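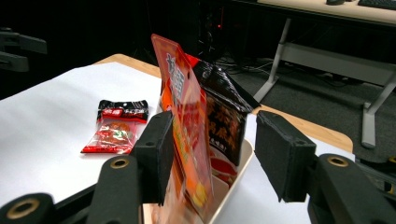 Pourquoi les sachets de chips sont-ils gonflés ?

Un sachet neuf paraît souvent trop grand pour ce qu'il contient. Le reste du volume est occupé par un gaz, le diazote, que l'on appelle couramment azote. Il est incolore et n'a pas d'odeur. L'air que nous respirons en contient environ 78 %.

Le rôle du gaz

L'air contient aussi du dioxygène. Ce gaz réagit avec les matières grasses des aliments : c'est l'oxydation. Une graisse oxydée prend un goût désagréable, dit rance. Avant de fermer le sachet, la machine remplace donc presque tout l'air par de l'azote, qui ne réagit pratiquement pas avec les graisses. Le gaz sert aussi de coussin. Quand les cartons sont empilés, il amortit les chocs et limite la casse.

Le rôle de l'emballage

Le film d'un sachet semble fait d'une seule matière. Il est souvent composé de plusieurs couches collées. Dans un film à 3 couches, on trouve :
à l'extérieur, un plastique transparent qui protège l'encre ;
au milieu, une couche d'aluminium extrêmement fine, qui bloque la lumière et freine le passage des gaz ;
à l'intérieur, un plastique qui fond à la chaleur et permet de souder les bords.
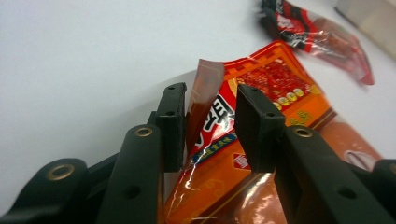

La soudure se fait entre deux mâchoires chauffantes qui pressent le film pendant un temps très court. Si elles sont trop froides, les bords se décollent. Si elles sont trop chaudes, le film se perce.

Et l'humidité ?

Un aliment croustillant contient très peu d'eau. Dès que le sachet est ouvert, il absorbe la vapeur d'eau présente dans l'air et ramollit. Il n'est pas forcément périmé, mais sa texture a changé.

Expérience : mesurer le ramollissement

Matériel : 4 biscuits salés identiques, une assiette, une boîte hermétique.
Pose deux biscuits sur l'assiette et enferme les deux autres dans la boîte. Attends une journée. Casse ensuite un biscuit de chaque groupe près de ton oreille et note le bruit obtenu. Recommence le lendemain avec ceux qui restent. Le résultat dépend de l'humidité de la pièce : en février, dans un logement chauffé, l'air est souvent sec et la différence peut être faible.

Vocabulaire

Hermétique : qui ne laisse passer ni l'air ni l'eau.
Oxydation : réaction chimique d'une substance avec le dioxygène.
Rance : se dit d'un corps gras dont le goût s'est altéré.

Texte : Aivar Pärn. Relecture : Kiran Tyagi.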